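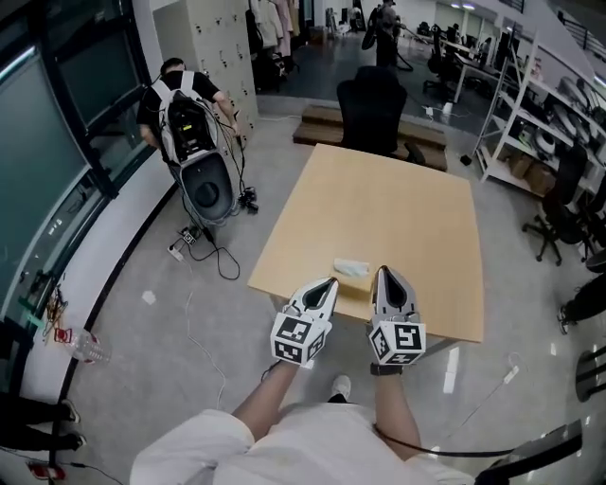 Table, office chair and the beige lockers

Home Forums Rooms & Furniture New Posts Search

Echo and glare in a long room with a metal ceiling

benchheight
April 30, 2019
We have the long ground floor room in the Latimholm building through July and I'm trying to make it nicer to work in without spending much. Two problems. The ceiling is bare metal deck, painted white, and everything said at one end comes back at you from the other. Then there are the light fixtures, which put a shine on the table top that gets tiring by the afternoon. The table has a light honey finish with a bit of gloss to it. I don't want to sand it if I can help it.

Szalai quoted me $600 for hanging panels. That seems like a lot for a place we may not keep. What would you do first?

ribandbeam
Skip the panels. Put something soft on the floor and see how far that gets you. We had the same kind of deck at Pastenness and two big secondhand rugs did more than I expected.

oldpaint_33
I disagree about the rugs. Sound goes up into those ribs and bounces around up there, and a rug is a long way from it. Also people trip on the edges, and you've got cables down by that chair and locker side already. I'd hang the panels.

ribandbeam
The rug doesn't have to go where the cables are. Tape the cables, put the rug at the other end. 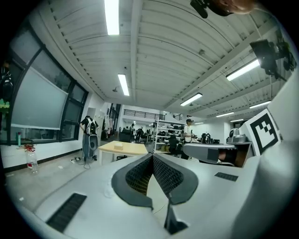
benchheight
I'm not ready to drill into anything overhead, and the lease is vague on whether I can. What I can change is the window side. We have a gray roller blind down over the middle pane and the glass next to it is bare, so I've been thinking of heavier curtains along the whole run. That might help the echo and the daylight part of the glare in one go. Somebody also needs to take the water bottle off the floor there, but that's a separate campaign.

lampsorter
Curtains won't touch the glare you described if it comes from the tubes. Sit where you normally sit and lay a mirror flat on the table. If you see a fixture in it, move the table until you don't. Costs nothing.

As for the finish, Latar makes a matte wax that goes over a sealed top. I used it on a desk, 2 coats, left it 4 days before putting anything on it. It does show rings if you're careless with mugs.

oldpaint_33
Wax over an unknown finish is asking for trouble. Try it on the underside first. A plain cloth does the same job and you can wash it.

benchheight
A cloth slides around when you're working with your hands on it all day. I'll try the mirror and moving the table first.
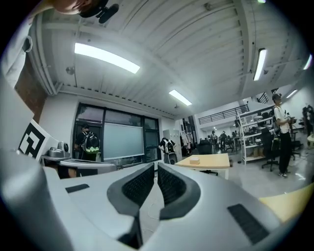 The other thing with moving it is that people walk through on the window side, so I can't push it too far that way. Toward the lockers there's the low wooden platform behind the chair, and I'd be rolling the chair into it every time I stood up. So it may come down to turning the table and leaving it more or less in place.

ribandbeam
Turn it so the long side runs the same way as the tubes and check again with the mirror. Is the platform fixed down?

benchheight
Don't know, it was there when we moved in. I'll have a look.

lampsorter
If it's loose, carpet it while you're at it. Footsteps on a hollow step are loud.

oldpaint_33
Still say panels. Get a second quote, and ask if they can clamp to the beam so there's no drilling.

benchheight
Clamping I could probably get past the landlord. Will ask.

Contact us | Terms | Copyright Rooms & Furniture Forum | Back to top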